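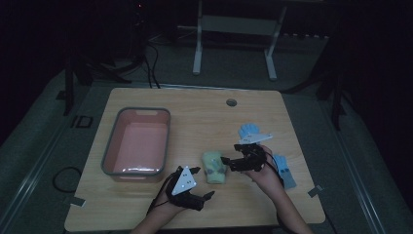

Buscar en la enciclopedia Escriba una palabra Ir
Imprimir este artículo
Enviar por correo electrónico

Barreño

El barreño es un recipiente abierto, más ancho que hondo, que sirve para lavar, remojar, amasar, transportar ropa y hacer otras mil cosas que cada casa decide por su cuenta. Así lo definiría yo con prisa, y ya me estoy metiendo en un lío, porque los hay redondos, ovalados y rectangulares, con asas o sin ellas, de barro, de zinc, de chapa esmaltada y de plástico, y porque en la mitad de los sitios donde se usa nadie lo llama barreño. Llevo años recogiendo apuntes sobre menaje doméstico y este es el artículo que más veces he tenido que rehacer (el de las fiambreras le anda cerca).

Nombre

La palabra viene de barro, y en eso casi todos los diccionarios que he manejado están de acuerdo. El barreño era la vasija de barro, ancha de boca y más estrecha de base, y conservó el nombre cuando cambió el material. A mí me encanta que sigamos diciendo «barreño de plástico» sin que nos chirríe nada, igual que decimos «lata» de cosas que hace mucho que no son de hojalata.

Luego está el lío de los vecinos de familia. El lebrillo es también de barro, vidriado por dentro, muy abierto, y en buena parte de Andalucía y de Murcia es la palabra de toda la vida. La palangana y la jofaina son para lavarse la cara y las manos, más pequeñas y más finas, y solían hacer pareja con un jarro. El balde, según dónde se pregunte, es un cubo o es un barreño: en el norte de España he oído las dos cosas en la misma calle. La tina es mayor, y en muchos países de América es directamente la bañera. Allí también se oyen batea, bandeja, ponchera, platón y lavacara, y cada una tiene su forma y sus defensores. En catalán se dice gibrell, que es pariente del lebrillo.

Yo uso «barreño» para todo lo que sigue, que es lo que se decía en mi casa. Quien diga otra cosa puede ir cambiándola mentalmente y el artículo funciona igual.

Los de barro

El barreño de alfar se hacía en el torno y llevaba un borde grueso y vuelto hacia fuera, que reforzaba la boca y servía además para agarrarlo, porque muchos no tenían asas. Se vidriaba solo por dentro, y a veces el baño chorreaba un poco por fuera y quedaban esas lágrimas verdes o color miel que ahora se pagan en los anticuarios. El vidriado antiguo llevaba plomo, así que si alguien tiene uno heredado, que lo disfrute con plantas o de adorno y no aliñe aceitunas en él.

La mención más vieja que tengo en mis fichas sale de un inventario de bienes de 1559, copiado en un cuaderno que compré en un mercadillo, donde aparecen «dos barreños, el uno hendido». Me parece una maravilla que alguien se molestara en apuntar el roto. Pero se entiende, porque un barreño rajado no se tiraba: pasaba el lañador, hacía unos agujeritos a cada lado de la grieta, cosía la pieza con grapas de alambre y la tapaba con una pasta blanca. Hay barreños con nueve lañas, yo he tenido uno en las manos, y daban para otra generación de coladas.

También se hacían enormes, para la matanza. En diciembre salían de la despensa los grandes, los de recoger y adobar, y el resto del año dormían boca abajo con un trapo por encima. Cuando alguien habla de «un barreño de chorizo» está hablando de una medida, más o menos, y en algunos pueblos lo era de verdad.

El zinc y el esmalte

Con la chapa galvanizada llegó el barreño que sale en todas las películas: gris, con su moteado de escamas, dos asas remachadas y un ruido espantoso al arrastrarlo por el suelo. La gente lo llama «de zinc» aunque lo normal es que sea acero con un baño de zinc. Pesaba menos que el de barro, no se partía si se caía y aguantaba años en el patio. A cambio, el agua caliente se quedaba fría en un suspiro y las juntas acababan criando óxido por abajo.

En estos se bañaba a los niños, y no tan niños, al sol o junto a la lumbre. Tengo una teoría (sin más prueba que las conversaciones con mis mayores) y es que el cariño que le tenemos a este modelo viene de ahí y de ningún mérito como recipiente. Hoy se vende mucho para enfriar bebidas en las bodas.

El esmaltado es otra cosa. Chapa de acero con una capa vítrea, blanca casi siempre, con el filo azul o negro. Es el más bonito de todos, se limpia de maravilla y tiene un solo enemigo, que es el golpe: salta el esmalte, asoma el hierro y de esa picadura ya no se libra. Se reparaba con un tapón de estaño o con dos arandelas y un tornillo, apaño feísimo y eficacísimo.

El plástico

Y entonces llegó el plástico y arrasó. Los barreños corrientes se hacen de polietileno o de polipropileno, inyectados en molde, y se distinguen bastante bien al tacto: el primero suele ser más ceroso y flexible, el segundo más tieso y más brillante. Los hay de un color y los hay de dos, con el borde distinto del fondo, y a mí los rosas con gris me llevan derecho a las ferreterías de barrio, con toda la torre apilada en la acera.

El apilado, por cierto, explica la forma. Las paredes van un poco inclinadas para que la pieza salga del molde y para que una entre dentro de otra. Si fueran rectas del todo, el tendero no tendría sitio ni para tres. Las esquinas redondeadas también ayudan al molde y de paso al estropajo, que en una esquina viva no entra ni a la de tres.

Las asas merecen párrafo propio. En los redondos suelen ser dos orejas que sobresalen. En los rectangulares es muy frecuente que sean simples ranuras abiertas en el borde, que no ocupan sitio y permiten colgar el barreño de un gancho. El inconveniente es que con el barreño lleno hasta arriba el agua se sale por ahí, y que con peso el canto se te clava en los dedos. Los modelos buenos llevan ese canto vuelto.

Durante un tiempo coleccioné catálogos de menaje. El de la casa Cotura presenta siete tamaños del mismo barreño rectangular, y el mayor es de 30 litros, que lleno de agua ya no lo levanta cualquiera: son treinta kilos, más el barreño, más el bamboleo. El de Obeidat, en cambio, apuesta por los redondos y los ordena por diámetro, con lo que comparar una marca con otra es un ejercicio de paciencia. Bulent los vendía con una rejilla de escurrir que encajaba en el borde. Tuve uno de esos y todavía uso la rejilla. El barreño lo perdí en una mudanza.

Usos

El primero es la colada a mano. Se llena, se disuelve el jabón antes de meter la prenda, se deja en remojo y se aclara en otra agua. Para la lana, agua fresca y nada de retorcer. Para las manchas de tomate, sol. De la ropa blanca prefiero no hablar porque cada familia tiene su religión.

El segundo es fregar los cacharros dentro de la pila. En España se ve menos, pero en otras cocinas europeas es costumbre firmísima y el barreño vive ahí metido, se gasta menos agua y se rompen menos copas. Mi prima lo hace desde que vivió fuera y no hay quien la convenza de lo contrario.

El tercero, la cocina de cantidad: remojar garbanzos para un regimiento, desalar bacalao, amasar mantecados. Ojo con esto, porque no todo el plástico sirve para alimentos. Hay que buscar el símbolo de la copa y el tenedor en la base y, si no aparece, dejar ese barreño para la ropa.

Después viene todo lo demás. Lavar peluches y muñecos, trasplantar macetas, guardar pinzas, poner los pies en agua con sal, bañar a un perro pequeño, recoger la gotera, llevar las toallas a la azotea. En muchas casas con críos acaba siendo el cajón de los juguetes, y la verdad es que sirve estupendamente: es abierto, no pilla dedos y se vacía de un volcado. Eso sí, con niños pequeños no se deja nunca uno con agua sin vigilar, aunque tenga poca.

Costumbres y dichos

El barreño ha sido también tambor. Vuelto del revés y con un palo, cuerda y oído, se convierte en el bajo de barreño, instrumento popular en varias músicas de América del Norte, donde la caja de resonancia es precisamente el de chapa. En Clirkport, según un folleto de fiestas que me trajeron, hay una carrera de barreños por el puerto, remando con las manos. No he ido nunca y tengo unas ganas tremendas.

En el habla ha dado menos juego que el cubo o el cántaro. Se dice que llueve «a barreños» en algún pueblo, y poco más he encontrado. Sí está vivo «un barreño de», para exagerar la comida: un barreño de ensalada, un barreño de palomitas.

Conservación

El de plástico se estropea sobre todo con el sol, que lo decolora y lo vuelve quebradizo, y un buen día se raja al cogerlo por el asa. Guardado a la sombra dura muchísimo. La cal se va con vinagre templado y un rato de espera. El estropajo metálico deja surcos en los que luego se agarra la suciedad, así que mejor una esponja. El de zinc se seca bien antes de guardarlo, y el de barro se apoya sobre madera o sobre un paño, nunca de golpe en el mármol.

Véase también: lebrillo, palangana, tabla de lavar, lañador, fiambrera.

Última revisión del artículo: 17 de junio de 2018

Imprimir
Enviar por correo electrónico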